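Accept cookies to continue using the Brerus documentation site. Manage preferences

Brerus Planner User Guide
4. Setting up a pick task in the kitchen world
Last updated November 17, 2021 by Souad Sqalli
2 comments Share

Complete section 3 first. You need a running Stusumia simulator session and a calibrated arm model.

4.1 Load the world and the arm

1. Start the simulator and open the kitchen world from the Worlds menu.
2. In the Robot tab, select your arm and click Spawn.
3. Wait for the status line to read Ready. Loading the textures can take up to 200 seconds on the first run.
4. Open the Planner panel and click Connect.

Note: If Connect stays gray, the planner and the simulator are using different ports. The default for both is 895.

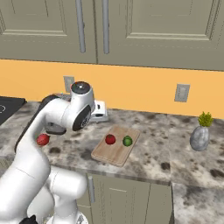
Figure 4-1. Kitchen world with arm, cutting board and fruit.

4.2 Build the collision map

1. In the Planner panel, open Collision and click Scan Objects.
2. Check that every object on the counter has an entry in the list. Add a missing object by hand with Add Box or Add Cylinder.
3. Set the padding for the counter and cabinets. Start with 2 cm.
4. Click Save Map.

Caution: Do not set the padding to zero. The planner will accept paths that touch the cabinet doors, and the run will stop with error 222.
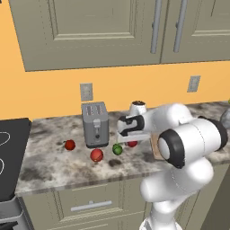

Target selection uses the class label and the color label together. Type both in the Target field, in that order, and click Preview. A class label alone is enough only when one object of that class is on the counter. With a green apple and red ones close together near the toaster, "apple" returns several matches and the planner takes the one nearest the gripper. If two objects share both labels, pick the target by its ID from the object list.

4.3 Plan and run

1. Click Plan. The path is drawn in blue, and any link that comes inside the padding is drawn in orange.
2. If you see orange, raise the Approach Height and click Plan again.
3. Set Speed to Slow for the first run.
4. Click Execute. Keep the pointer on the Stop button until the arm is back at its home pose.

Note: Moving an object after step 1 makes the plan out of date. Scan again before you execute.

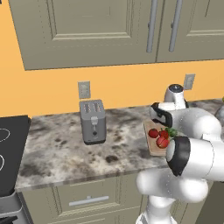
5. When the run ends, click Export Log. The log holds the joint positions, the planner settings and the object list.
6. To repeat the task, click Reset World and go back to step 1.

Objects that hide part of one another may be merged into one entry by the scan. Use Split Entry in the Collision tab, or switch to a second camera view and scan again.

Next: 5. Grasp settings

Comments (2)

Yasmine Kettani: Does Split Entry keep the old ID?
Souad Sqalli: The larger part keeps it. The other part gets a new one.

Get release notes by email. Subscribe to the Brerus newsletter.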